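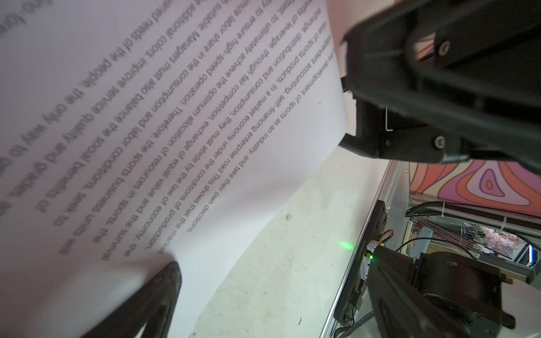
# Druvau staking and exit records

Druvau is a flat-file record of delegations, redelegations and exits on the Noltden test network and its main chain. It was put together to answer one question: how long does a small holder wait between asking for coins back and being able to sell them, and what does the price do in the meantime?

The files cover 114 validators over 185 daily snapshots. The first snapshot is from February. Validators that joined later have blank rows before their first block. Blank means absent and zero means present with no stake; please do not fill one with the other.

## Files

- `delegations.csv` — one row per wallet, validator and day
- `exits.csv` — one row per exit request, with request height and release height
- `prices.csv` — daily open, close and volume against the dollar
- `validators.csv` — name, commission rate, date first seen, date last seen

All amounts are in the smallest unit of the coin and stored as strings. Several spreadsheet programs will round them silently on import. Convert only after loading.

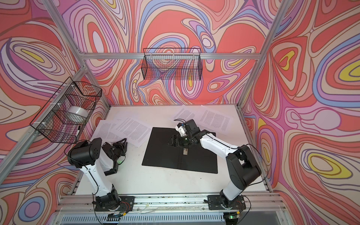
Wallet addresses are hashed with a fixed salt, so the same wallet can be followed across files but not looked up on a block explorer. The salt is not published. Exchange wallets were tagged by hand before hashing and carry `is_exchange = 1`. The tag is incomplete. A wallet without it may still belong to an exchange, and any figure for "retail" holders taken from this column will be too high.

## Prices

Prices come from the Skemelari order book until it delisted the pair, and from Omoregie afterwards. The two overlap for 3 days and do not agree on any of them. No attempt was made to join the series smoothly. The `source` column says which book a row came from. Returns computed across the switch are not meaningful and should be dropped.

Volume on Omoregie is as reported by the exchange. It has not been checked for wash trading.

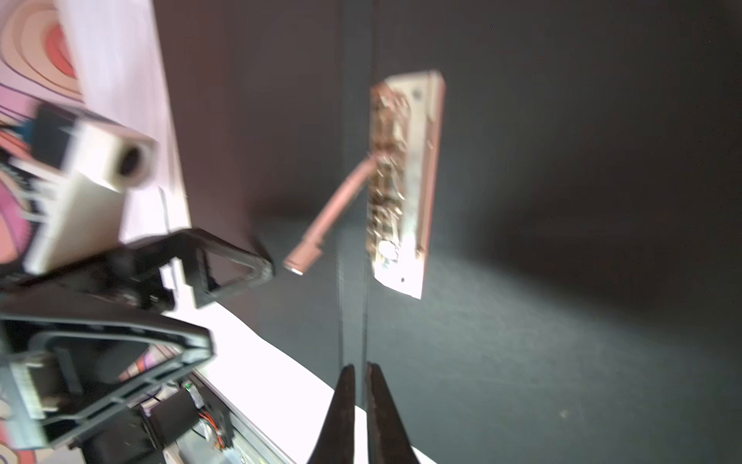 *Maintained by the Druvau editors. Last revised in February.*

## Known problems

1. The snapshot job runs at 02:00 UTC. On days when the chain halted, the last available height was used and `stale` is set to 1.
2. Of the 114 validators, 82 changed their commission rate at least once. Only the rate at snapshot time is kept, so a change made and reversed within a day is lost.
3. Exits cancelled before release have an empty release height. So do exits still pending when collection stopped. Use `status` to tell them apart.
4. Slashing events are not recorded separately. They show up as a drop in stake with no matching exit.

## Use

The records are suitable for studying waiting times and the spread of stake between validators. They are a poor basis for trading rules — the period is short, it includes a single sharp fall, and most of the exits fall in the days just after it. Nothing in this repository is financial advice.

Data are released under CC BY 4.0 and the loading scripts under the MIT licence. Corrections should be sent as a pull request against `fixes/`, with the block height and the row affected. Changes to `prices.csv` need a copy of the raw exchange response as well.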